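Chapter 2
A Morning at the Open Day

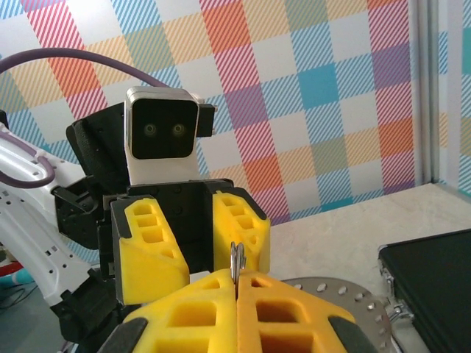 Figure 2.1 A small metal part held between yellow fingertips, with a second robot arm just beyond.

Some of the best lessons in robotics start with a trip out of the classroom! This chapter follows a school party through an open day at the Wellden works, where the Hurkar workshop opens its doors every September. The building dates from 1846 and was put up as a wool mill, so you go in under a stone arch, climb a very worn staircase and come out in a bright room full of robot arms. It is a wonderful place to begin thinking about how a machine picks something up.

Picking things up sounds easy. You have done it hundreds of times today already (your toothbrush, your bag, perhaps this book), and you probably gave it no thought at all. Try it now with a paper clip. Put it on the desk, shut your eyes and pick it up using one finger and your thumb. Notice how your fingertips slide about until they find the edge, and how lightly you squeeze once they have it. A robot gripper has to manage the same job, and the people who design it must decide in advance how wide it should open, how hard it should press and what shape its fingers ought to be.

Look again at Figure 2.1. The silver object is tiny compared with the fingers holding it, and only its top shows above them. The fingers themselves are chunky, with rows of rectangular pockets cut into them. They were made on a 3D printer, a method we shall meet again in Chapter 4, and one that lets a workshop change a design on Monday and try it out the next day. Now find the gripper on the other arm. Its fingers are of a similar style, but they are spread apart.

On the open day, visitors go round in groups of 24 and spend the longest time at the handling table. There is a lot to ask! Our party wanted to know how a robot can tell that it is holding something, and whether two arms ever bump into each other. A girl at the back asked why the fingers were yellow, which set off a long and very cheerful argument about paint, plastic and how easily a camera picks out a bright colour.

Before you read on, you will need three words.

Gripper: the part at the end of a robot arm that takes hold of things.
Grasp: the way an object is held, including where the fingers touch it.
Handover: passing an object from one hand or gripper to another.

Section 2.1 begins with the grasp. In Section 2.2 we go on to the handover, using notes from the Gallegos trial, in which the same part was passed between two arms 140 times. Keep your paper clip handy, as you will want it for Activity 2A.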